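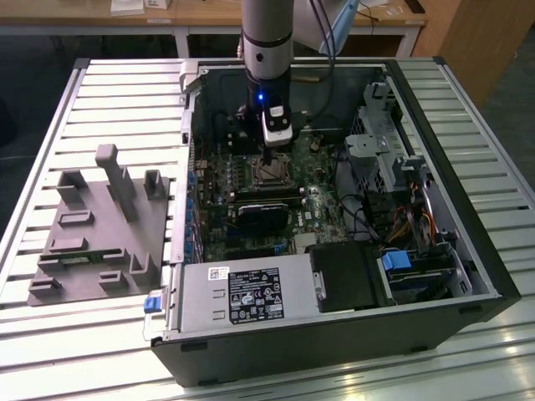

Hellia Workbench
@hellia_workbench · 5th December

1/ Good morning to everyone who has an old office tower under the desk and keeps meaning to do something about it! I've had this Dell on its side on the slatted table and I want to write down how I go about one of these, mostly for the three of you who asked back in August and have been very patient with me.

2/ First, side panel off and put somewhere you won't step on it. I have stepped on two. They never sit quite flat again, and you end up leaning on the thing with your hip to get the latch to catch, and then you tell yourself it was always like that.

3/ What I love about these office machines is the blue. Anything you're meant to grab tends to be blue — there's a latch at the left end of the power supply, and another clip on the drive. Somebody sat down and thought about the poor soul who'd have to open this up years later, and I'm grateful to them every time.

4/ The power supply lies right across the lower part of the case, label facing you. Read the label before you order anything! Copy it down or photograph it, with the part number off the sticker too. I once ordered a replacement from memory and spent an evening trying to persuade it into a space it had no business being in.

5/ Cables next, and please go slowly. Red, orange and yellow wires come curving over to the drive bay in one bundle, and the black data cables loop across the board wherever they please. I put a bit of masking tape on each plug and write where it goes. It feels silly for the first two and then very clever when you're putting it all back after supper.

6/ Someone asked about dust. A soft paintbrush and a can of air, outdoors if the weather lets you. Hold the fan blades still with a finger while you blow. The perforated metal around the drive cages is the worst for it, all those little holes, and I use a dry toothbrush there and hum to myself.

7/ Now the processor socket, the part that makes people nervous (me too, the first 10 times). Wipe the old paste off with a lint-free cloth and a little rubbing alcohol until nothing gray comes away. New paste goes on the size of a small pea. I use the Cordier tube because it's what the shop had, and I've no complaints.

8/ If the processor is coming out, lever up first, then lift it straight, holding the edges only. Don't slide it. Going back in, match the little corner mark and let it drop into place under its own weight. If you're pressing, stop and have a look at what you're doing.

9/ Heatsink screws: a few turns each, corner to opposite corner, then back again. My Lastura driver has a magnetic tip and I'd be lost without it, given how many screws I used to fish out from under boards with a bent paperclip.

10/ Screws, while we're on the subject! I keep mine in a Femau muffin tray, one cup for each stage, going left to right in the order things came off. I counted the jar of leftovers from before I had the tray and there were 154 in it. I have no idea what they held together.

11/ Money, for those who wondered. I set aside 20 dollars for paste, cloths and a new coin battery for the board, and spent 21, so I'm over by the price of a bad coffee. Change the battery while you're in there, by the way. It's a two-minute job and saves you all that nonsense with the clock resetting.

12/ Before the panel goes back on, run a finger along every plug and give each one a gentle push. Then check that no cable is resting where a fan can reach it. I start mine up with the side still off, hands well clear, just to listen for a minute.

13/ This one's going to be a homework and recipes computer, nothing fancy, and I think it'll be lovely at it. Memory sticks are next and I'll do a separate thread for those, with the masking tape labels and everything. If you've got one open on your own table tonight, tell me where you're stuck and I'll answer once the dishes are done.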